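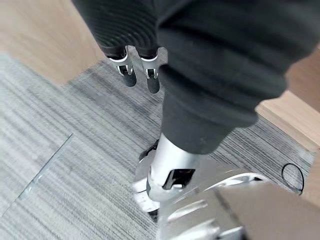
Gray carpet and black rubber-like feet, seen from above.

About the Rascombe School of Bookkeeping

The Rascombe School of Bookkeeping teaches payroll, ledger work and small business accounts to adults who are returning to study or changing jobs. Classes are held on weekday evenings at our Montoya Street building, and the same courses are open to students who prefer to study by mail.

The School was formed when two older training offices, Tukier and Dekulton, agreed to share a building and a single course of study. The Tukier office had trained payroll clerks for the local mills. Dekulton taught farm and shop owners to keep their own books. Both lines of work continue in our present program, and students may still choose the Tukier Certificate in Payroll or the Dekulton Certificate in General Accounts.

Our Courses

Each certificate is completed in three terms. The first term covers double entry, bank statements and the monthly close. Students then move on to wages, sales tax and year-end reports – all worked by hand before any software is introduced. Written work is marked by the instructor who teaches the class and is returned with comments.

A student who does not pass a paper may sit it again at the next session without further charge. Transfer students should send a copy of their earlier record with the application form. 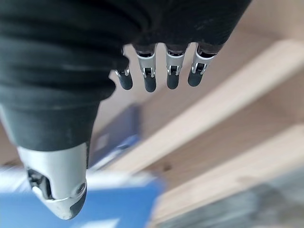
Our Staff

The School is led by Asuka Nagano, Director of Studies, who joined as an evening instructor in payroll. Instructors are working bookkeepers and tax preparers, and each is expected to remain in practice while teaching. New instructors observe a full term of classes before they are given one of their own.

Admission and Visits

Applicants must be at least eighteen years of age and comfortable with everyday arithmetic. No earlier training in accounts is required. Applications for the fall term close in August, and places are offered in the order in which completed forms are received.

The next open evening will be held on Tue 23 March in Room 503. Visitors may look through the course books, meet the instructors and sit in on a short lesson on bank reconciliation. Please report to the front desk on arrival – the elevator to the fifth floor is on the left.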